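Care of Soccer Kit and Clubhouse Equipment
Guidance for Households and Team Managers, Requena Community Football Club

Last updated: January 2021

The club issues each registered player with a match shirt, shorts, socks and a training top. These items remain club property until the end of the season, and families are asked to care for them as set out on this page. The guidance also covers boots, shin guards, balls and the tactics boards held by each team manager.

Washing shirts and shorts

Kit should be washed as soon as possible after a match. If it cannot be washed the same day, it should be hung up and not left in the bag, where damp fabric soon develops a smell that is hard to remove. Shake off loose grass outdoors. Dried mud comes away more easily than wet mud, so heavily soiled shorts may be left to dry and then brushed before they go into the machine.

Turn shirts inside out to protect the printed numbers and the club crest. Wash in cold or cool water with a mild detergent. Do not use bleach or fabric softener. Softener coats the fibers and makes the shirt hold sweat – a common cause of complaints about older kit. Shirts should be dried on a line or a rack, away from direct heat. Numbers that have started to lift should be reported to the kit manager, Senyo Aidoo, and should not be ironed at home.

Grass stains respond well to a paste of detergent and water, worked in with a soft brush and left for 14 minutes before washing. Blood should be rinsed in cold water only. Socks last longer if tape is removed before washing.

Boots

Knock the soles together outdoors and remove the remaining dirt with a stiff brush. Wipe the uppers with a damp cloth. Boots should never be placed in a washing machine or held under a running tap. Take out the insoles and laces, fill each boot with newspaper, and change the paper after 2 hours. Do not dry boots on a radiator, as the heat weakens the glue and may cause the sole to separate. Replaceable studs should be checked before every match and tightened by hand with the key supplied.

Tables, boards and other flat surfaces

White surfaces pick up scuffs and marker lines during ordinary use. Wipe them with a soft, lint-free cloth and a small amount of cleaner, working from the top down. Spray the cloth and not the surface – liquid that runs to the edge can swell wood and lift tape. Old marker can often be loosened by drawing over it with a fresh dry-erase pen and wiping at once.

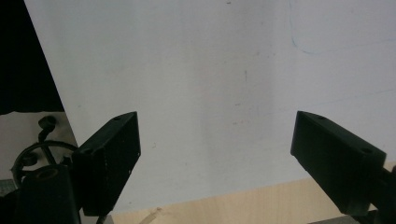
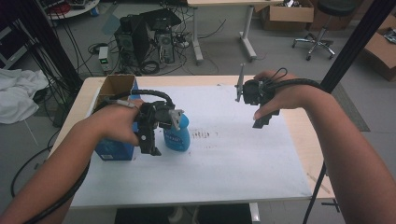

White surface with faint scuffs; spray bottle and cardboard box at the worktable.

Scouring pads must not be used on tactics boards. They leave fine scratches that hold ink, and the board will then look gray however often it is cleaned. Magnets should be stored in their pouch and wiped once a month.

Shin guards and goalkeeper gloves

Hard shin guards may be washed by hand in warm soapy water and dried with a towel. Fabric sleeves should be removed and washed with the socks. Gloves should be rinsed in lukewarm water until it runs clear, pressed gently without wringing, and dried at room temperature. Palms should not be stored facing each other.

Balls and storage

Wipe balls after each session and let some air out before the summer break. Clendero bags should be emptied fully and left open overnight. All kit is to be returned to Room 201 in June, clean and dry, with the player's name on the bag. Questions about replacement items may be sent to Cayetano Montes at the club office.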